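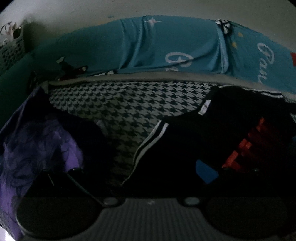
Grendwood clothes swap returns this September

I'm so pleased to say it's on again! The Grendwood clothes swap is back on a Sunday in September, doors open at 2 in the afternoon, and this time we've got the big room at Bisska Hall (the one with the decent heating).

If you haven't been before, it's easy. Bring clean clothes you're finished with, get a token for each piece, and spend your tokens on whatever takes your fancy. Coats, school jumpers, party dresses, that shirt you bought in the wrong colour – we'll take the lot. Shoes are fine too, but please tie the pairs together. No underwear or swimmers, thanks.

Last year 64 of you came along and 600 pieces found new homes. I went in for a cardigan and walked out with a velvet jacket and four scarves, so I'm no example to anyone.

New this year is a mending table run by Won, the little repair shop on the main street. They'll sew on buttons and fix simple hems while you browse. Clikico is lending us racks and mirrors – full-length ones, at last!

Entry is $4, kids get in free, and tea and cake are included. Drop your bags off early at the side door from noon.

Media are welcome from 1 pm. For interviews, or to ask about parking, please ring the Bisska Hall office.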